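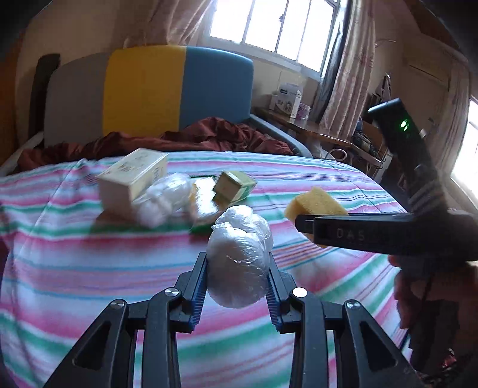
Filed under: Work, Machines

Flinberg wants us all to be "trainers" now. The word arrived in a memo, as these words do, and by the next morning it was on the rota where "housekeeping" used to be. I've cleaned and made up rooms for them at Sellham for 10 years and I have never been promoted so quickly for so little money.

The job goes like this. You take a gripper in your hand, two black jaws with blue teeth on the inside, and you do with it what you'd normally do with your fingers. Pick up a bundle wrapped in white plastic. Hold it over the bed. Put it down next to the box and the sponge, pick up the next thing, and so on until the session is over. The recordings go to a firm called Cladarum, and one day, we're told, a machine will have learned from them how to tidy a room.

I don't mind the work itself. It's easier on the knees than bathrooms. What I mind is the way it's talked about. The man from Cladarum said they needed up to 1,000 goes at each task, and that the robot would "free us up for guests". I asked which guests, as most of ours are out by nine and would rather not find me in the room when they get back. He wrote that down, which was polite of him.

Mercedes Pacheco, who trained me when I started, can strip and remake a double in 4 minutes. With the gripper she's as slow as the rest of us. She thinks that's the funny part. I think it's the part they should be paying for, seeing as it's her idea of where things go that ends up in the recording – and there's nothing in the memo about that.

Perhaps it'll come to nothing. We had the Thampi trolleys, the ones that were meant to follow you down the corridor, and they've been in the linen store since last July with towels piled on them. But the hours for ordinary cleaning have already been trimmed to make space for this, and the rooms still need doing. I've asked for the new rota in writing and will post it when I get it.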